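Ekine Shared Workrooms: Members' Board
Rooms and Furniture > Tables and Surfaces
Topic: Re-laying the tape grid on the large table (comments invited)
Views: 2,229

Blagoje Nikolovski
Room Steward
April 2019

Members are invited to comment on the proposed arrangements for the large table. The covering and the blue tape grid have been in use since the table was assigned to us, and the standard of the lines has become uneven. The table is 3,000 mm long and is shared by all groups on the rota, so a change made by one group affects the notes of the others. Please read the three items before replying. Comments will be taken until the end of May, after which the text will be added to the room sheet.

1. Condition of the lines

The strips were laid by hand and several of them wander. In places an edge has torn, and there is a small nick in the tape beside one of the crossings. One cell also carries a whitish scuff in the middle. None of this prevents use of the table. It does make it harder to say where an object stood when the position is given by cell and distance from the nearest line, as the room sheet requires. It is proposed that any strip with a torn edge be lifted and replaced along its whole length. Short patches are not to be used, as two thicknesses of tape will tip a light cup.
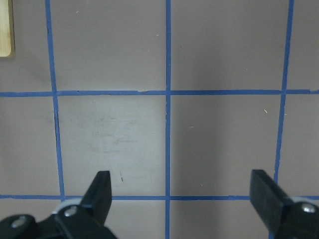

2. Spacing

The intended spacing is 340 mm between the centres of the strips, in both directions. Members who measure from the edge of the tape and not from its centre will obtain a different figure. It is proposed that the centre be used in all cases and that the room sheet say so plainly.

3. Placing of objects

Objects from the household shelf (tins, cups, the mug tree and similar) are at present put down wherever convenient. It is proposed that each should stand wholly within one cell, and that an object standing on a line should be moved before its position is written down.

Replies are requested under the item number.

Tirwood Stores
Member

Item 1. Stores has no objection to replacing whole strips. We would ask members to consider the covering at the same time. On kraft paper, tape that has been down for some months does not come up cleanly and takes the top layer of the paper with it. The practical consequence is that replacing one strip means replacing the sheet beneath it, and therefore all the other strips. This should be stated in the proposal so that it may be properly costed.

Item 2. Agreed.

Ocampo Group
Member

We wish to record a disagreement on item 3.

The rule that everything must stand within one cell is reasonable for tins and cups. It is not reasonable for the mug tree. The base is square and flat, and the part that matters to anyone hanging a mug is the pegs, which project well beyond the post. If the base is centred in a cell the pegs may still come near the next one, and the person reading the note learns nothing about them. We have always recorded the post and the direction of the pegs, and have allowed the base to rest across a line. No difficulty has been reported to us from this practice.

The photograph attached has the wooden tree with its base over a tape line, one peg to the left and one to the right, and the light blue cup upright a little further up. A reader can establish the position of both without trouble.

We would add, under item 1, that the short stub of tape which leaves one of the crossings at a slant should be removed. It corresponds to no line in the room sheet and new members ask what it is for.
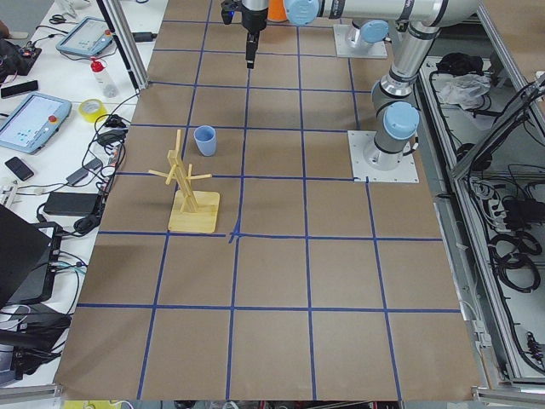
Nutotmont Secretary
Member

With respect to the previous contributor, a rule which has one exception at the outset will have several by the end of the year. The mug tree is the object most often moved, and for that reason it is the one whose position ought to be written down in the simplest manner. We support item 3 as drafted.

We would accept an additional sentence requiring the direction of the pegs to be noted. That appears to meet the substance of the Ocampo concern.

Under item 1, our view is that the grid need not be perfect. Slight bends in a strip are of no consequence if the crossings are correct. We would therefore limit replacement to strips which are torn at a crossing and leave the remainder alone.

Blagoje Nikolovski
Room Steward

I am obliged to all three contributors.

On the paper, Stores is correct, and the draft will be amended. The store cupboard holds one roll of kraft paper, 32 metres in length, which is sufficient to cover the table several times over. Cost is therefore a question of labour more than of material.

On the Nutotmont suggestion to limit replacement, I am not persuaded. Certain strips are crooked and others end short. One lengthwise line stops a little beyond the middle of the surface, and a cross strip on the right begins part of the way over. A person counting cells from that side may arrive at a different number from a person counting from the other. I attach a photograph with the orange tin standing in a cell near the middle, just to the left of a line. The cup and the small wooden stand are at the far end.

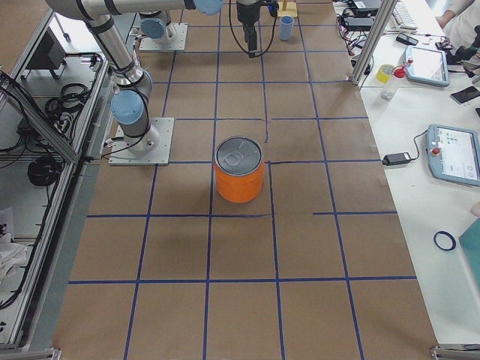
Tirwood Stores
Member

Item 2, further to our earlier reply. If the short lines are to be completed, the cells should be lettered along one side and numbered along the other. A strip of the same tape, marked in pen at the edge of the covering, would be adequate. Counting would then not arise.

Item 3. Stores favours the text as drafted with the Nutotmont sentence added. We also request that tins be returned to the household shelf with the lid uppermost and that the pull-tab be left alone. Two have been opened since the last stock check and the contents had to be thrown away.

Ocampo Group
Member

We can accept the sentence on the pegs if it is placed in item 3 itself and not in a footnote. We maintain our objection to moving the tree off a line purely in order to record it. An object should be recorded where it was found.

Lettering is supported. We suggest letters on the long side.

Nutotmont Secretary
Member

Letters on the short side would be preferable, there being fewer cells to label. Otherwise we have nothing to add on item 2.

Blagoje Nikolovski
Room Steward

A revised text of items 1 and 3 will be posted under this topic. The question of letters on the long or the short side remains open and members may reply below.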